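Notes – plain backgrounds talk, 9 Nov 2022

Start with the bread pic story. Selling sourdough at Gulleo market, first online listing, loaf on my mum's floral tablecloth. Two orders. Same loaf, plain cloth, 34 orders. Pause. Let them laugh.

Who's in the room? Hands up if you sell anything online. Hands up if you take your own photos. Most will be phones, so don't go on about cameras.

Main point, say it slow – the background is half the photo. People at home can't touch the thing, they look at whats around it.

Colour first. White is safe but it shows every crumb. Grey is kinder to pale stuff, mugs, candles, soap. Black looks posh and is a pain with dust. Wood only if you'd happily eat off it.

Light next. Window to the side, never behind you. Turn the kitchen light OFF. Yellow bulb plus daylight makes everthing look poorly. 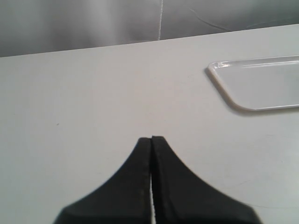
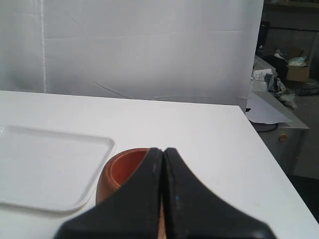
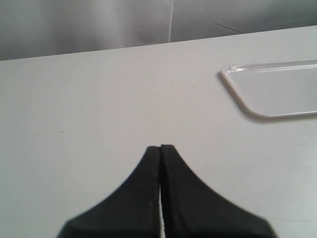
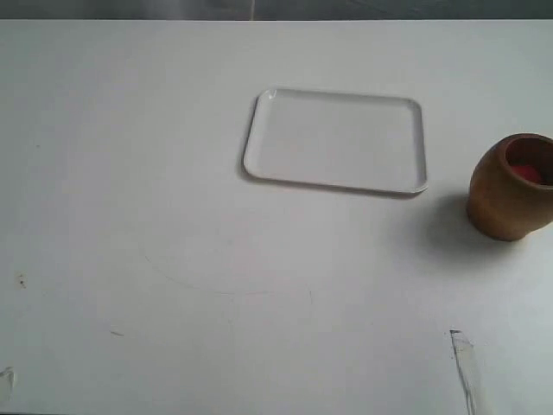
Creases. Iron the sheet, or hang it the night before with pegs on the bottom. Heriberto Figueroa at Lahlou uses a roll of lining paper, tears off the mucky bit when he's done. Cheap. Mention him, he's coming to the October one next year.

Distance – pull the item away from the backdrop, arm's length if there's room. Shadow drops off and you don't see the folds so much.

Budget bit. I spent £200 on a pop-up tent from Julby and used it 7 times. It's in the loft. Bedsheet does the job. Foam board for bouncing light back, any craft shop.

If running late skip the editing part. If not: crop straight, lift the brightness a touch, leave the colour alone. Customers send things back when the blue isn't the blue.

Exercise in pairs, the Testo soap bars are in the box by the door. One on the patterned cloth, one on plain. Swap phones and say which you'd buy.

Questions. Someone will ask about filters. Answer is no.

Handout at the back, put the box away after, get key back to reception.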